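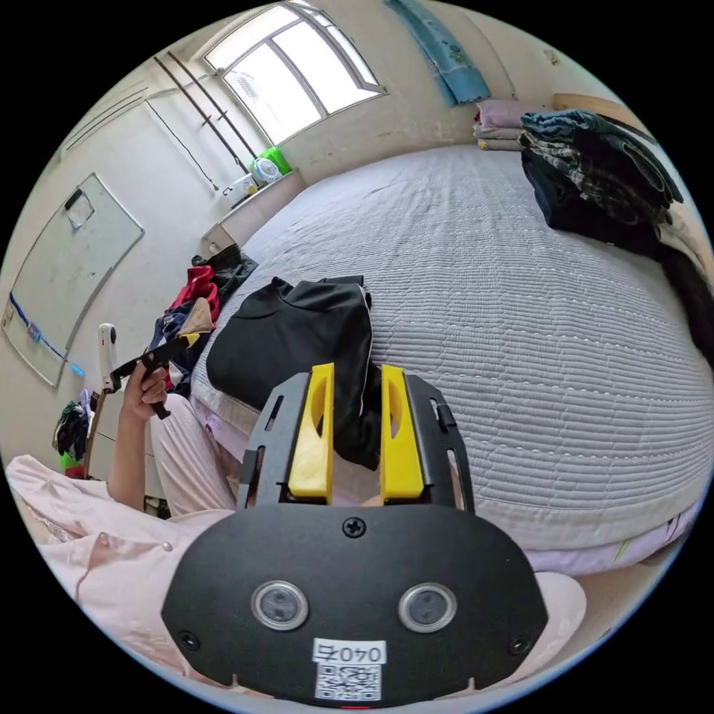
Laundry & Wardrobe

Folding advice is mostly fashion. Every few years somebody decides we've all been storing jumpers the wrong way, and off we go emptying the drawers again. I've tried most of the methods and kept very few.

Start with the plastic folding board. Mine was a Prilix, 22 dollars, and it made lovely flat T-shirts as long as every T-shirt was the same size. Ours aren't. It now lives behind the dryer.

Zip-up jackets are where the clever methods fall over. Do the zip up first, lay the jacket face down on the bed, bring both sleeves straight down the back, then fold in thirds from the hem. Slippery polyester will slide about whatever you do, so put it on a hanger if you've got the space. 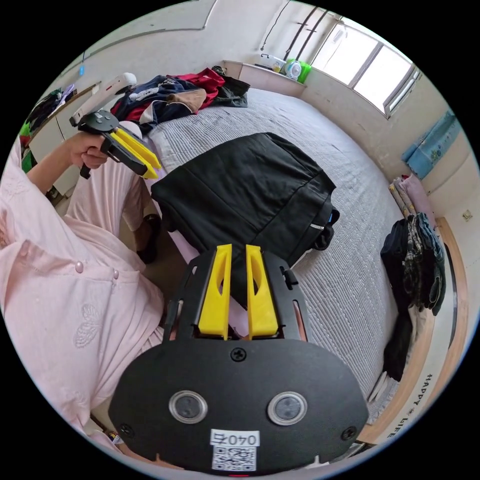

Rolling is supposed to save room. In a suitcase, maybe. In a drawer I've found you fit the same number of things and can't tell the grey ones apart. I still roll tracksuit pants, but only because the elastic makes a decent grip – tuck the roll into the waistband and it stays put.

As for scented drawer sachets keeping moths away, I remain unconvinced. I had lavender in with the woollens all winter and found 3 holes in July. Washing things before you put them away has done more for me than anything in a muslin bag. 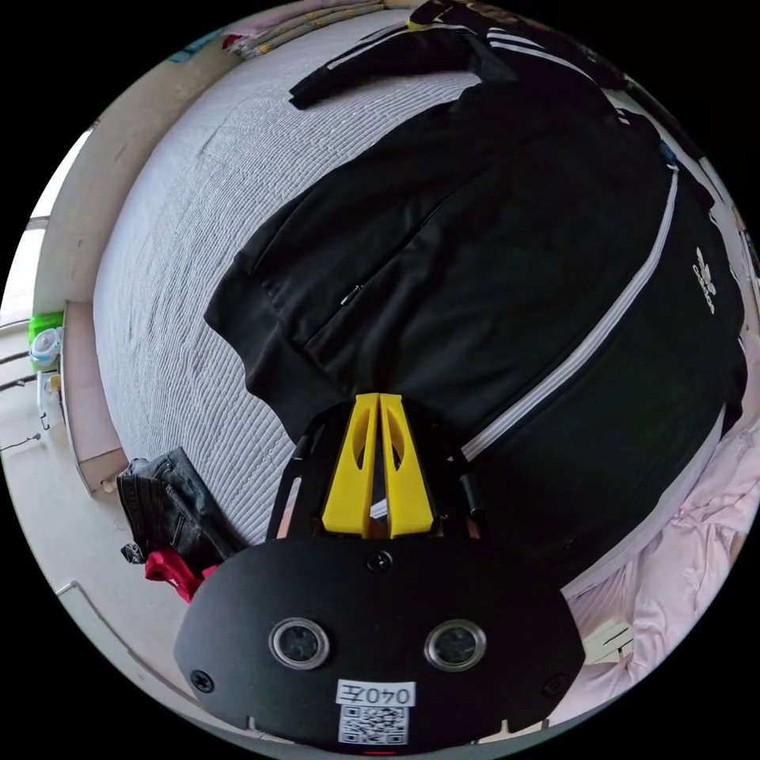
Vacuum bags are fine for spare doonas and useless for anything you'd like to wear the same day. The creases take ages to drop out, and a cheap valve will let the air back in by the weekend. Leave puffer jackets out of them altogether.

Next up: fabric softener, and whether your towels want any.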